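27th March
Sirklow compostable film, storage trial

Went through the shelf samples with Isamu Okabe. Writing this up before I read the supplier's sheet again, as last time I let the sheet tell me what I was looking at.

Sirklow say the film keeps its strength for 12 months in a dry store. Our strips have been in the cupboard since September, so we are not at 12 months and can't say they are wrong. What I can say is that I don't like how they feel. The older strips have gone papery along the cut edge and two of them split when I took the clip off. Isamu thinks that is my cutting. Possible. I used the old blade for the first lot and the new one for the rest, and didn't write down which strips were which. My fault, and it makes the edge splits useless as evidence either way.

Pull test

Canix film as the control, same thickness, same clips. Hung 300 g on each and left them over lunch. Canix held, no change I could measure. Sirklow held too but had stretched 2 mm by the time we got back. Isamu calls that nothing. I'd call it nothing if it had gone back when the weight came off, and it hadn't when I last looked.

Tsutomu Kikuchi wants us to quote the "stronger than ordinary bags" line in the summary. I asked stronger at what: handle, seam or side? The sheet doesn't say. Handles are where a shopping bag gets picked up and where I would expect trouble, and a flat strip tells you nothing about a handle. Until someone tests whole bags with something heavy and awkward in them, I'm leaving the line out.

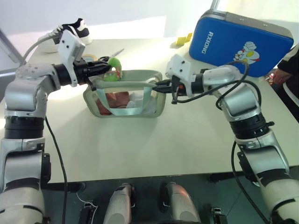 Compost claim

Even less sure about this one. The 200-day figure is for a hot, turned heap. Fujimoto's bin behind the workshop is neither. Dug up the mesh pouch this morning: film gone soft and brown at the corners, the middle still in one piece, printing still readable. Tsutomu says the process has started. So has the process on the wooden label I stuck in next to it.

Put the pouch back at the same depth. Weight not taken, too much muck on it to mean anything.

To do
- recut all strips with the new blade, mark each one in pencil
- ask Sirklow where "stronger" was measured
- same pull test on the Bodeo film, if it ever turns up
- thermometer in the heap
- Isamu to repeat my readings without seeing them first

Cupboard key is back on the hook. The clips with the bent springs are in the left drawer, please don't use them.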